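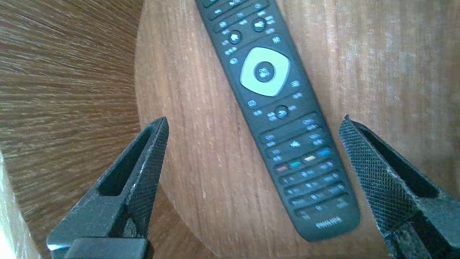

Trurside churches to begin evening course on forgiveness

2 min read
Print | E-mail
Shares 291 | Comments 50

The Aneria Fellowship is to offer a new evening course on forgiveness at its house in Trurside, beginning in April. The course is open to members of any church and to people who attend none. Meetings will be held every Tuesday at 7.30 pm and will end with a short time of silent prayer.

The Fellowship decided on the subject after a year in which many of those seeking pastoral help spoke of quarrels within their own families. In several cases the people concerned had not been on speaking terms for a long time, and some had asked whether a Christian was bound to forgive a person who had never said sorry. The opening meeting will be given over to that question.

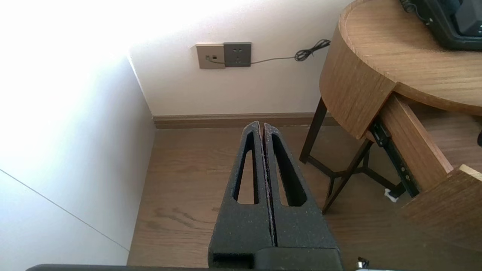 Ismael Moura said the course would make no promise that old friendships could be put right. Forgiving someone, he said, did not mean trusting them again the next morning, and those who had suffered real harm should feel under no pressure to renew contact. He added that he had himself taken years to let go of a grudge, and that he expected to learn as much as anyone present.

Each meeting will include a Bible reading, a talk of twenty minutes and a period of discussion in small groups. Among the passages chosen are the story of Joseph and his brothers, the parable of the unforgiving servant and Paul's letter to Philemon. Nobody will be required to speak, and what is said in the groups is to remain private.

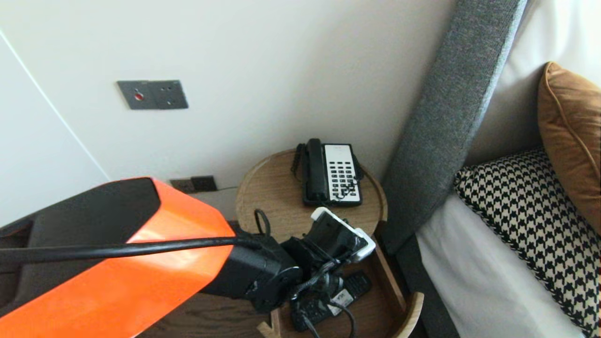 Reading and study between meetings

Those taking part will receive a booklet of daily readings and prayers, prepared by the Fellowship with help from its sister house at Mamov. The first printing is of 1,000 copies. A translation for the Giáp congregation will follow later in the year.

Space is left in the booklet for private notes, which will not be collected or discussed. A large-print edition may be requested when booking.

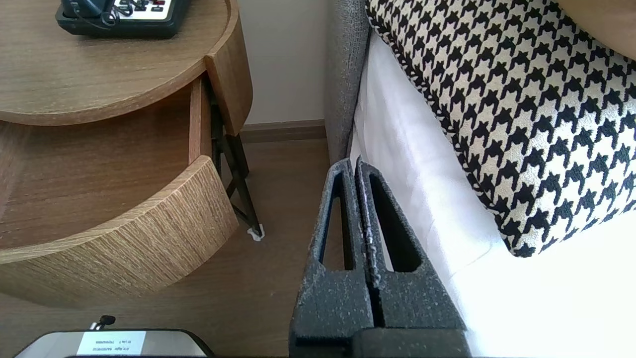
Places and booking

There are 100 places. Half have been set aside until the end of the month for people who have not attended a course at the house before. No charge is made, although gifts towards the cost of printing will be accepted.

Bookings may be made in person at the Trurside house or by letter. Anyone who would like to talk to a minister in private before the course begins should say so when booking.

Print | E-mail this article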